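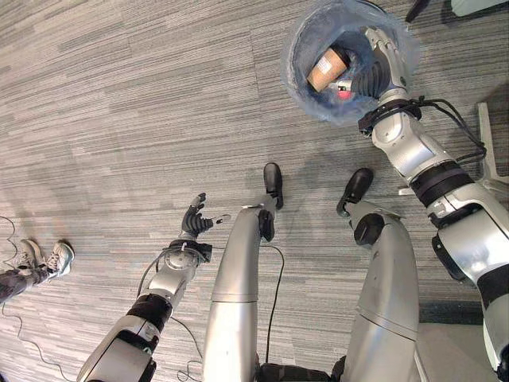 Four arrested in Rundetville storage break-ins

If you rent a unit at Gresum Self Storage out on the county road, check your lock. I drove out there this morning after my phone started buzzing before 7 a.m. (three neighbors, same question), and police have now confirmed that four people are in custody over the string of break-ins that has been driving half of Rundetville up the wall since August.

Two of them were picked up at the storage place itself, a little after 2 a.m., when a patrol car pulled in behind a white panel van with its rear doors open. The other two were arrested a couple of hours later at a rented garage in Flirneda. A department spokesperson told me all four are adults and that names won't be released until they've been in front of a judge. I've heard a few names going around town and so have you, probably. I'm not printing them and I'd ask you to keep them out of the comments too.

What was in the garage? A lot! Police say they found power tools, two generators, fishing gear, a set of drums, a pile of car stereos and more bicycles than would fit in one truck. They had to send for a second one. I got there in time to watch the last load go out, and I'm pretty sure I saw my brother-in-law's orange kayak, but he's been told to fill out the form like everybody else.

The way it worked, according to police, was pretty simple. Somebody would rent a small unit for a month, get a gate code, and come back late at night to cut the locks off units in the back row, where the lights have been out for ages. Then they'd put on a new lock that looked close enough to the old one. So people would drive by, see a lock hanging there, and go home happy. One woman I talked to at the gate hadn't opened hers since spring. Her key didn't fit, she figured she'd grabbed the wrong one, and she was back in her car before it hit her.

Police have six units down as broken into so far, and they expect that to go up as renters come by and try their keys. If yours doesn't turn, leave it alone and call the desk. They want to see the lock before anybody takes bolt cutters to it.

The break in the case came from Orakzai Pawn and Trade over on Mill Street. The owner didn't want to be quoted, but the spokesperson said the shop called in after being offered a nearly new table saw with a name scratched under the base, and the name matched a report from earlier in the month. An officer went over that same afternoon. From there it took a little over a week of watching the van. I grumbled in this space not long ago that the police weren't doing much about all this, so fair's fair, they were doing something and couldn't say so.

Now the part people keep asking me. Is there a reward, and who gets it? The merchants' association did put up $3,000 last month for information leading to an arrest. It says the money gets paid after a conviction, so that could be a long wait. I asked whether the pawn shop would be first in line and was told that it's too early to talk about it.

I also called Gresum's office about the lights. A manager said an electrician has been booked for the back row and the company is changing every gate code this week, with the new ones going out by text. If your phone number has changed since you signed up, stop by the office or you'll be stuck at the gate. On whether renters will get anything knocked off their bill, I was told the company is "looking at each account." I'll keep asking. A lot of folks out there didn't buy the extra coverage, and I was one of them until about 9:30 this morning.

To get your stuff back, you'll need to go to the side door of the Rundetville police station (the front desk will only send you around the building anyway). Bring a photo ID and your rental agreement, plus anything that shows the item is yours, such as a receipt, a serial number, or an old picture of it sitting in your garage. They won't let you wander around looking through the pile. You describe what's missing, they go look, and they call you if there's a match. Bikes are being handled separately and the list isn't ready yet.

The four are being held at the county jail on burglary and stolen property charges, and more charges could follow. Police are also asking anyone in Flirneda who bought tools or a bike from somebody working out of a white van this summer to call in. The spokesperson said they mainly want the items back and a description of the seller.

I'll update this when the court date is posted.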